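Workshop notebook, Farnitz
26 August 2019

Glue tests, continued. Picking up from the last entry, where the hide glue joints on the spruce offcuts were holding and the ones on the old maple were not.

Broke the remaining maple pieces this morning. Three of the set let go along the glue line with hardly any force. The surfaces came apart shiny, glue all on one side, the other side bare. The rest tore fibre, as they should. Went back through my labels and the three bad ones were all from the end of the batch, glued after I'd taken the phone call and come back. So I think the glue had gelled on the wood before the clamp went on. I had the room at 17 degrees that day, too cool for the way I was working.

Nadja Lüthi disagrees and thinks it's the maple. Her argument is that the board came out of the Weidemann cabinet, had wax on it for decades, and that wax goes deeper than one pass of the plane. Possible. To separate the two I'm going to glue another set from the same board, freshly planed on both faces, room warm, everything within reach, and then a second set with the faces only scraped. If the planed ones hold and the scraped ones don't she's right and I'll say so here.

Glue notes, so they're in one place:

Pearls soaked overnight in cold water, enough to cover and a finger over. Poured off what wasn't taken up. Heated in the jar, in the water bath, never directly. The bath thermostat reads a few degrees low compared with the glass thermometer, so I've put a strip of masking tape on the dial where the real 60 is. Please don't peel it off. Skimmed once. Consistency right when it runs off the brush in a string and then breaks into drops. If it runs like cream and doesn't break it's too thick, add hot water by the spoon and wait before judging again.

Second heating of the same jar seemed fine. Third heating smelled off and I threw it out. I know people who keep a jar going for a week. I don't want to find out on somebody's chair.

The Groltitano liquid glue, the one in the bottle that needs no heating, I tried on four scraps of beech. Long open time, which was pleasant. I left those clamped overnight and at lunch they were still a bit rubbery at the squeeze-out. Will leave them until the end of the week before breaking. The bottle has no date on it and that bothers me with any protein glue. I've written the day we opened it on the cap.

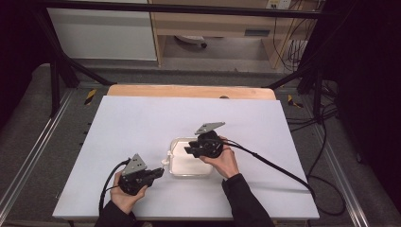 Clamping. I've been using too much pressure. On the spruce I could see the crush marks from the pads, and the joints weren't any better than the ones I did with light pressure and a rubbed fit. For the edge joints on the table leaves I'll do rubbed joints without clamps where the length allows it, and for anything longer than my forearm I'll clamp, with pads, and stop turning when the bead of squeeze-out is even.

The pads themselves need replacing. The cork has gone hard and two have glue on them. There's a roll of cork in the drawer under the bandsaw, left over from the floor job. Cut more from that.

Now the actual job, the drop-leaf table.

Took the left leaf off. Screws came out without trouble except for one in the middle hinge, which is a later replacement and too fat for the countersink. Somebody forced it, and there's a short split running from the hole toward the edge, 40 mm long when I opened it gently with a palette knife. It's clean inside. Warm glue worked in with a thin blade, tape across, one light clamp. Then plug the hole with a maple peg, grain running the right way, and redrill for the correct size.

The hinges are good. I soaked them in white spirit and brushed out the black muck with a toothbrush. I don't want them polished. The owner asked for them to look their age and I agree with her. A bit of wax when they go back on.

Right leaf has a warp, hollow on the top face. I put the straight edge across it and could slide a coin under the middle. It has been finished on the top and left raw underneath for its entire life, so it's no surprise. Options:

Leave it. It drops down and comes up level enough at the hinge line, and the table has been used like this for longer than I've been alive.

Try to bring it back with moisture and weights. I've done this twice before. Once it stayed and once it crept back over the winter, and by December the customer was on the phone.

Rip it and reglue. Not on this table.

I'm for leaving it. Will write to the owner with that recommendation and a price for the second option in case she wants it, with a clear note that I can't promise it'll stay put.

The rule joint is worn on both sides, and on the right it binds for the last bit of travel. Rubbed chalk along the concave side and closed it to find the high spot. It's old finish built up in the hollow, thick and brown, more than any fault in the wood. Scraped some of it with the small gooseneck, tested, scraped again. Moves freely now. Stopped there. Colour in the hollow is paler where I scraped, needs a touch of tinted shellac, which I'll mix when I do the repair around the hinge.

Shellac is low. The flakes in the blue tin are old and didn't dissolve completely, there was a jelly at the bottom of the jar after two days. I've kept the jar with a label saying test only. New flakes are on the Pikico order along with 240 and 320 paper, brushes, and the brown pigment we ran out of. Their last delivery was missing the pigment and they credited it without being asked, so no complaints.

Test of the finish on the underside, where it won't show: alcohol on a cotton bud softened it within a few seconds, white spirit did nothing. So shellac, or mostly. There's something harder on the top, a later coat, maybe a wiping varnish. It's patchy and it stops short of the edges. The alcohol was slow on that. I'd like to know what it is before I touch the top at all. Nadja has a friend at the conservation school who might look at a scraping. I've put a small sample in a paper fold, marked with the job name and the spot, and it's in the top drawer of the filing cabinet.

Also found, under the frame, in pencil: a seven, and what might be an F or a P after it. The same seven is on the inside of the drawer runner, so likely the maker's mark to keep the parts of one table together. I traced both onto paper before cleaning. If anybody wipes down the underside, go around them.

Drawer: bottom has shrunk and dropped out of its groove at the back. It was never glued, correctly, and only needs to go forward and get a new screw at the back edge, in a slot so it can move. The sides are worn at the bottom where they run. I'd add a strip of maple to each and plane to fit. Half a day, maybe less if the grain behaves.

Still to do on this job:
Peg and redrill the middle hinge
Drawer strips
Slot and screw for the drawer bottom
Tinted shellac in the rule joint hollow
Letter to owner about the right leaf
Wait on the finish sample

Other things. The dust bag on the planer was full again and nobody had written it up, so I've emptied it and started a sheet on the wall. The marking gauge with the brass face has a loose pin, don't trust it for anything fine. I've borrowed the good one from Nadja's bench and will put it back tonight.

Maple sets for the wax question get glued tomorrow, first thing, with the heater on an hour before. Seven pairs planed and seven scraped, numbered in pencil on the end grain so the label can't fall off this time.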